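Pumstead FC ground - pre-match safety check, 01/01/2022

- [x] Main stand exits: all open. Gate 3 stiff, needs oil.
- [x] Seats: 543 checked, 28 loose bolts tightened. Row F still wobbly.
- [ ] Floodlights: northeast pylon flickers. Cendent called, no answer yet.
- [x] Goalposts: anchored, nets ok. Hook missing left side, taped for now.
- [ ] Pitch: soft in front of the away goal. Recheck an hour before kickoff.

Capacity stays at 2,276 until the terrace rail is signed off. Dont let the gate staff go over. 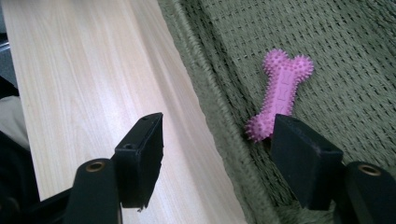 Away club asked whether the rail was the same one flagged in August, and if so why their fans were still being put behind it. Fair point. Same rail - moving them to the east end, block C.

- [x] First aid room: stocked, stretcher back in place.
- [ ] Tunnel mat: curled at one corner, trip hazzard. Replace before Midirden game.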